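Clicking and Clacking at the Lerkthorpe Repair Room

If you walked past the old library annex in April and heard something that sounded like a very small, very angry typewriter, that was us. The Lerkthorpe repair room has been sorting through its push-pull solenoids, and I've been in there most evenings with a bench supply and a cup of coffee going cold at my elbow.

Some background for anyone who skipped the spring newsletter. Felicidad Buenaventura got word that Barros, the vending machine place out on the Kerkeck road, was clearing its back shelves, and she came home with 57 pounds of parts in the trunk of her car. Coin trays, door switches, a whole tangle of wiring harness, and a bread bag full of solenoids - the little electromagnets that yank a metal plunger in when you put current through the coil and let a spring push it out again when you stop. I was thrilled! I've wanted to build a chime set for the front window for as long as I've had a key to the place (and before that too, if I'm being fair).

The trouble with a bread bag full of solenoids is that they don't come with paperwork. Some want 12 volts, some want 24, and a few of ours had lost whatever label they once had. So we did it the slow way. Meter across the leads first, write down the resistance, then a short pulse at low voltage and work up until the plunger snaps in properly. Anything that buzzed and didn't move went in the scrap can. Anything that got too warm to hold went in a separate can, with a note on it, after I picked one out of the first can by mistake and learned my lesson. If a spring looked squashed we swapped it for one off a dead unit, and that saved more of them than I expected.

The ones with a hole through the tip of the plunger are my favorites for chimes, by the way. You can pin a striker straight onto them and skip the glue. The rounded grooved ones are fine too, you just need a little clip, and Felicidad has been bending those out of piano wire at her kitchen table.

We now have enough good ones to get going. The plan is a row of tubes cut from leftover conduit, hung in the window, with a solenoid behind each tube and a Maver timer board running the lot. It'll play on the hour between nine in the morning and five in the afternoon, and it will NOT play at night, so please stop asking me about that in the grocery store. The first tune hasn't been picked. There's a sheet by the door if you've got an opinion, and plenty of you seem to.

We could still use a few things - rubber grommets, thin felt for the strikers, and a diode or two if you have a drawer of them, one per coil, so the kick from switching off doesn't cook the timer board. Leave them in the tray just inside the annex door. If you'd like to help with the wiring, come by after six and bring your reading glasses, those leads are thin.

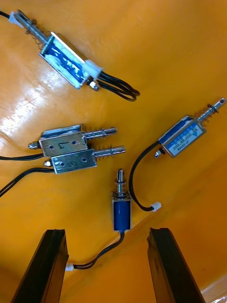
Maver boards can be fussy about running several coils at once, Tobiah wrote in after reading the draft, so he'd put the solenoids on their own supply and let the board do only the switching, and he has a spare 24 volt brick we can have if somebody picks it up.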